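Getting tea stains out of mugs (and the kettle while you're at it)

Quick one, got asked again at the Gritham hall kitchen so writing it down properly this time.

You need: bicarb soda, white vinegar, an old soft cloth, hot water. No steel wool. It scratches the glaze and then the tannin grabs on even worse.

Mugs first. Rinse. Put 2 teaspoons of bicarb in the bottom, a few drops of water, mix to a paste. Rub it round with the cloth, get up under the rim. Leave it while you do the rest, then rub agian and rinse. Most stains gone. If there's a ring left, fill with hot water and another spoon of bicarb and leave overnight.

Plastic mugs are slower. Warm water only, some of them go a funny shape in boiling. Mariann Veres swears by lemon juice on hers, left in the sun. Haven't tried it.

Anything with gold trim, skip the paste. Dish soap and patience.

Kettle. Half vinegar half water, up to the max line. Boil, switch off, leave it 7 minutes or longer if it's really crusty. Tip out, boil plain water twice, tip that too. Open a window, it stinks.

Drying. Hang them or stand them upside down, but let air in underneath. Flat on a tea towel they go musty.
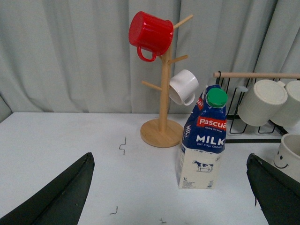
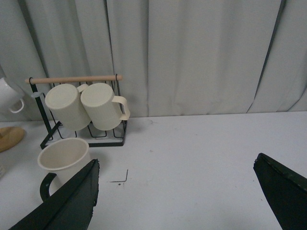 Wire rack with the wooden bar, cream mugs on it. 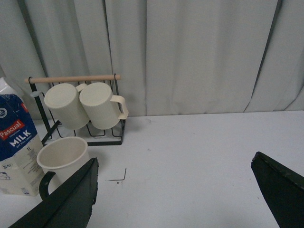
Travel cups next. Take the rubber seal out of the lid, everyone forgets the seal. Soak it in the vinegar water, old toothbrush for the groove. Let it dry right through befor it goes back in.

How often? Once a month for us, kettle every second month. Brelville water is hard so if your there do it more.

Apinya, the bicarb is under the sink, left side.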